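Projects > Drardale > Handheld Grasp Collection > Set-up Guide > Part 4

Part 4: Calibrating and recording your first cup-and-bottle set
By Mabli Phillips
April 1, 2025
14 shares | 3 comments

Righto, so by now you've got your pair of handheld grippers charged and paired, and you've read Norbert's bit on storage (if you haven't, go back, it'll save you grief). This part gets you from a bare tabletop to a set of demos the Drardale training scripts will swallow without complaining.

A quick word on why we're fussy. Our whole method leans on one idea - the policy only ever sees what the wrist camera sees, so the person holding the gripper has to work with that view too. When we retrained in October on demos from people's own homes, mixed in with our lab ones, the policy coped far better with clutter it hadn't met before. We had 2,557 usable demos for that run and I reckon the messy home ones did most of the heavy lifting. So please record at home! Just do it in the order below.

Before you start

1. Wipe the fingertip pads with a barely damp cloth and let them dry. Grubby pads slip, and a slipped grasp is labelled as a failed one.

2. Open and close each gripper six times, all the way. The width estimate is built from those first strokes.

3. Check the pivots. They should move freely with no wobble. If one feels gritty, stop and send me a message before you go poking at it with a screwdriver.

CAUTION: Keep your fingers out of the linkage while you do this. Araceli pinched herself properly last spring and she designed the thing.

Mapping the space

4. Pick one gripper as the mapping gripper (we always use the left) and start a new session in Jinitz.

5. Sweep it slowly over the table and whatever is behind it. Take your time at the corners. If Jinitz buzzes, you've gone too quick, so go back to the last spot it liked and carry on from there.

6. Save the map, then leave the furniture alone until you've finished. Moving a chair halfway through will ruin your tracking and your afternoon.

NOTE: Plain walls are a pain. The tracker wants texture to hang on to, so point yourself at the busier side of the room. Sándor spent a week recording against a white wardrobe and we kept next to none of it.

Recording

7. Lay out your objects however you like, but change the arrangement between demos. Same objects, new places.

8. Begin each demo with both grippers open and the target in view of the one that's going to grasp it. Hold still until you hear the tone.

9. Make the approach in one smooth go. Don't hover. I know it's tempting to line it all up nicely, but the policy learns the hovering too, and then you've got a robot dithering over a mug for half a minute.

10. Close, lift, place, open, back away. Press the thumb button once to end.
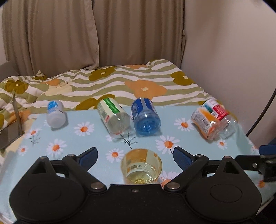

Approach width is the setting people ask me about most, and my advice is to go wider than feels natural. In our ablation the policies trained on wide approaches recovered from a bad first guess much more often than the ones trained on snug approaches, and Jenő has since rerun it with the same result. Leave a gap between the fingertips like the one around that yellowish cup, with both pads well clear of the wall and the rim still in plain sight. Bottles lying on their sides behind the target are welcome as well, labels and all, and a flowery cloth gives the tracker plenty to chew on. Clear plastic throws up bright reflections, so do a few extra demos with see-through things if you've got them handy.

11. Aim for 107 demos per object set. It's an odd number, I know. It comes from how we split the data, and Szekeres (our upload tool) will grumble if you come in under.

12. Stop for a break whenever your wrist gets tired. Shaky demos get filtered out anyway.

Checking and uploading

13. Open the session and play back the first and last demo. If the virtual gripper drifts off the real one in the last demo, flag the session as "drift" and remap before doing any more.

14. Plug in and run the upload. Allow some 300 minutes for a full set on home internet, and don't close the lid on your computer while it's going.

15. Wait for the green tick before wiping the card.

If the tick never comes, send the session name to Norbert, and leave the card as it is until he's had a look. Part 5 covers two-handed tasks.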